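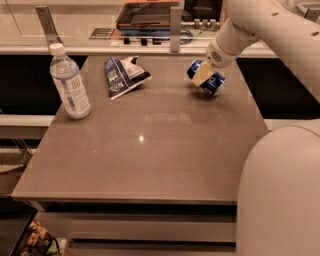 **Ticket 2444: Gripper state lags video in tabletop pick episodes**

Status: resolved, one follow-up open
Site: Pirkwood
Pipeline: Zoubi recorder, Irkum training loader
Opened: December 24, 2019

**Reported problem**

The Irkum loader rejected 179 episodes from the tabletop set (bottle, can, snack bag). Every rejection carries the same message:

```
alignment check failed: gripper_state vs head_video
```

In the rejected episodes the fingers are closed on the object in the head video while the logged gripper value still reads open. Arm joint values line up with the video. Only the gripper channel is late.

**Expected**

Gripper state and head video agree to within one video tick. The loader tolerance is 2 ticks. Anything past that is dropped from the training set.

**Log**

*Entry 1.* Replayed a handful of rejected episodes next to their joint plots. The lag is constant inside an episode but differs between episodes. That rules out a slow drift in the clock. Checked the clock sync on the recording machine anyway. No fault found.

*Entry 2.* Sorted the rejections by object. The can is the worst, the bottle is next, and the bag hardly shows up. The bag deforms when gripped, so the check has trouble finding a clear moment of contact and lets those episodes through. Bag episodes should be treated as suspect until they have been rechecked. Do not read the low count as a pass.

*Entry 3.* Turned off label smoothing in the loader and reran. Same rejections. Loader is not the cause.

*Entry 4.* Compared recorder settings against the Nallville site, which uses the same arm and reports no failures. One difference: Nallville stamps gripper messages when they are received from the driver. Pirkwood stamps them when they are written to disk. The setting is `stamp_on_write`. It was changed in July during a storage test and never put back.

*Entry 5.* Set `stamp_on_write: false` and restarted the recorder. First attempt had no effect. The recorder reads its config from the copy in the session folder, and the old session was still open. Closed the session, opened a new one, confirmed the value in the startup output.

*Entry 6.* Recorded new can pickups from the side grasp, with the can lying down, plus upright bottle pickups. All passed the alignment check. Recorded bag pickups as well and compared the contact times by eye against the gripper plot. No visible lag.

**Cause**

Gripper messages were queued behind video writes and stamped late. The length of the queue at the start of an episode set the size of the lag, so it stayed fixed within each episode and changed from one to the next.

**Fix for existing data**

The driver keeps its own buffer log with receive times. Where that log exists, the gripper channel can be restamped:

```
zoubi restamp --channel gripper --source driver_log
```

The driver log holds the last 1000 episodes. Older ones are overwritten and cannot be repaired. Run the command on a copy. It edits files in place and has no undo.

All 179 rejected episodes were still covered by the log. They were restamped and reloaded without errors.

**Still open**

- Recheck accepted bag episodes recorded under the old setting. Restamp them in the same way, then compare with the originals.
- Print `stamp_on_write` in the episode header so the loader can refuse a mismatch at import.
- Operators at Pirkwood: open a new session after any config edit. A recorder restart does not pick up the change.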